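Why I stopped arguing with my uncle's church about the hymn books

3 March 2018

So I promised an update on the great Flarholm hymn book business, and a few of you have been emailing (hi Mum), so here goes.

For anyone new, I grew up in a little congregation in Flarholm, moved away at 21, and came back last year with a toddler and a lot of opinions. One of those opinions was that we could sing something written after my grandmother was born. Not every week! Just now and then. I put this to the elders in what I thought was a very polite letter and got back 2 pages from Cyril Penrose on the dangers of sentiment in worship. Two full pages, typed, with a quote from Leviticus I still can't connect to anything.

I was cross for about a fortnight. I wrote a long reply, then a longer one, and read the second out loud to my husband, who went to put the bins out halfway through.

What changed things was a cup of tea with Howard Birkett in February. Howard has been playing the organ there for more than 50 years and I'd assumed he was on Cyril's side, because he always looks so grim up there. Nope. He looks grim because the pedals hurt his knees. He told me the old red book, the one I'd been calling stuffy, was the radical choice once. Families left over it. One lot drove all the way to Vonevgate every Sunday so they wouldn't have to sing from it, and their kids never really came back to any church at all.
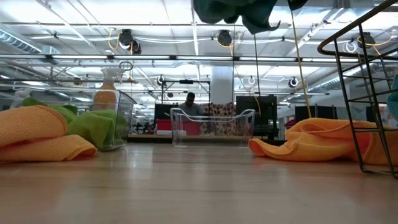 I've been chewing on that ever since. I'd had it in my head that the older people were guarding something that had always been there, when a fair few of them had fought for it themselves and lost friends over it. I don't think that makes Cyril right about guitars (he's not right about guitars). But I can see why a cheerful letter from someone who'd been back five minutes might land badly.

My friend from the Nilari congregation reckons I'm being too soft. Her lot changed everything in one go, new songs, new chairs, the works, and she says the only people who grumbled were going to grumble anyway. Maybe so. She also admits she misses the evening service, which quietly disappeared in the shuffle.

Anyway, I've torn up the long reply. Howard has offered to teach me some of the tunes I don't know, and in return he's going to try one of mine as the piece after the offering, no words, and we'll see if anyone notices. I've picked the slow one. My daughter wants the one with the clapping, so she'll have to be talked round before the weekend.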